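Materials and Everyday Objects, Unit 4: How Plastic Bottles Get Made
Handout for the evening class, Benham Adult Learning
Updated 16/06/2020

Read this before the session and bring one empty bottle from home, any kind, rinsed out. I love this unit! Bottles are the best way I know into the whole subject of plastics, and once you can read one you'll be flipping them over in every store you walk into.

1. Two families of bottle

Most of what you have under the sink or in the fridge door belongs to one of two families. Clear, crackly water and soda bottles are nearly always PET (number 1 in the little triangle). Milk jugs, bleach bottles and a lot of shampoo bottles are HDPE (number 2), which is cloudy or colored all the way through and feels a bit waxy. Caps are very often polypropylene (number 5), a different plastic from the body, and the cap is where a maker can play with color cheaply. A white bottle with a pink cap might share its body with a whole product line and change only the top.
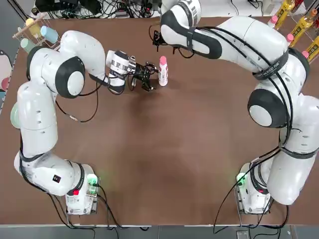

2. Extrusion blow molding

Picture a thick, soft tube of melted plastic hanging straight down. This tube is called the parison (write that down, it comes up again in Unit 6). Two halves of a metal mold close around it and pinch the bottom shut. Air is blown in, the tube swells out against the cold metal, and a few seconds later you have a bottle with some scrap at the top and bottom that gets trimmed off, ground up and fed back in.

How to spot it: turn the bottle over and look for a straight raised line across the base. That line is the pinch-off, where the mold squeezed the tube closed. You'll also find a seam running up each side. Handles on jugs are made this way too, in the same single puff of air -- I still think that's wonderful.

3. Injection stretch blow molding

PET bottles go a different route. First you mold a preform, a chunky little thing like a test tube with the screw threads already finished. The preform is reheated, a rod pushes down inside to stretch it lengthwise, and then air blows it outward.
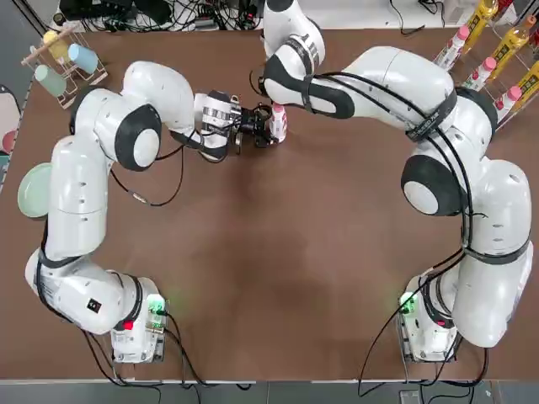 Stretching in two directions lines up the long molecules in the wall, and the wall gets much stronger for its weight. It also holds the fizz in better. If you look at the base of a soda bottle you'll see a small round dot right in the center. That's the gate mark, left where the melted plastic entered the preform mold, and it's your giveaway. No pinch line, a dot in the middle: stretch blown.

The neck hardly changes at all from preform to bottle, so it stays thick and stiff. Squeeze it, then squeeze the belly, and feel the difference.

4. Thickness

An extrusion blown bottle is rarely even all over. Corners come out thin, as the plastic has farther to travel to reach them. Cut one open along the seam (scissors, slowly, gloves on) and hold the wall up to a lamp. In the February class we cut up a Drikau detergent bottle and passed the pieces around, and people kept holding them up to the window long after we'd moved on.

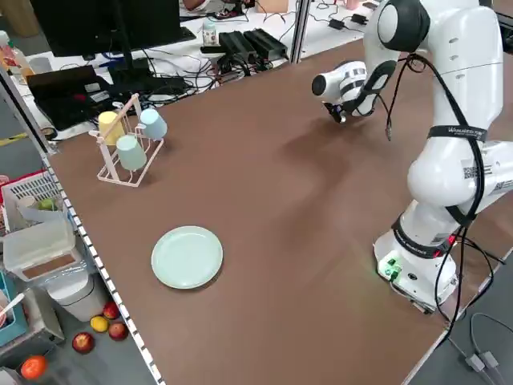
Makers fight this by changing the thickness of the parison while it's still coming out, fatter where the mold is wide and slimmer where it's narrow. It's called parison programming, and the worked drawings are on page 146 of the course reader. Page 201 has the matching drawings for preforms.

5. To do before next time

Find the number in the triangle on your bottle.
Look at the base and decide: line or dot?
Sketch the seam, front and side.
Check whether the cap has its own number inside. It often does.
Read pages 146 to 150 in the reader. The glossary starts on page 233.

We meet in the Prorkik Room, as before. Bring gloves if you have them, and bring the weirdest bottle you can find!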